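Bimileck Play Kitchen – Sandwich Station Check
Room 7, June round

Items are marked OK, FIX or WATCH. Comments are typed up from the paper sheet. Item numbers follow the old Trekley list, so a few are skipped.

1. Tabletop wiped and dry before setup – OK
Used the mild soap, not the spray. The spray left streaks last time and one parent asked about the smell.

2. Table steady, no rocking – OK
Pushed down on all four corners.

3. Table edges, no chips or rough spots – OK

5. Clear holders, arms and rail – WATCH
No cracks found by hand or by eye. Run a fingertip along the whole length of each arm, including the squared end. Clear plastic hides a hairline crack until you bend it a little. One arm felt looser than the others where it joins the rail. Did not come off with a gentle pull. Check again at the next round.

6. Clips – OK
All clips hold a slice upright and let go without a hard tug. Look into the small opening on each one for crumbs of foam or paper. Cleaned one out with a cotton swab.

7. Slices and other pretend food – see comments
Cheese, tomato, bun, sausage and lettuce are all on the list for this station.

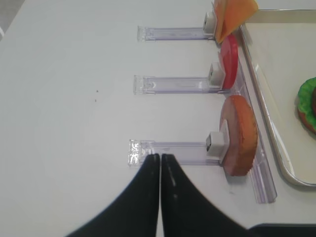
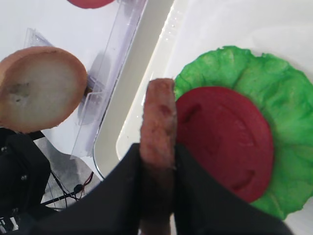
Cheese: OK. Flat, no tears at the corners.

Tomato: OK. Wiped both sides. The grooves hold dust, so use a damp cloth and go around twice.

Bun: WATCH. Check the crust edge for nibbles. Any piece with a bite out of it goes in the discard bag the same day – do not trim it and put it back.

Sausage: OK. Passed the squeeze test, went back to shape. Too long for the small parts tube, tried it both ways.

Lettuce: FIX. One spare leaf in the supply box has a split starting at the ruffle. Took it out. Reorder from Irel, bin 303 on their sheet. The leaves in use are fine.

9. White tray – OK
Rim checked all the way around for chips. Wash by hand only. The dishwasher at the Mahasneh site warped two of theirs.

10. Small parts tube test on anything new – OK
Nothing new since the spring delivery.

12. Real food kept away from pretend food – FIX
Found a cracker in the supply box. The snack cart has been parking too close to this station. Moved the tape line back and told the morning group.

13. Supply box lid and latch – OK
Latch is stiff but closes.

14. Cleaning log filled in – FIX
Blank for 17 sessions. Please initial it every time, even if all you did was wipe the table.

15. Station capacity sign posted – OK

Replacement budget for this station is $200 for the season. The lettuce and one spare bun come out of that. If the loose arm gets worse, pull the whole rail and leave a note on the shelf – do not glue it.

Next check at 4 p.m. pickup, items 5, 12 and 14 only.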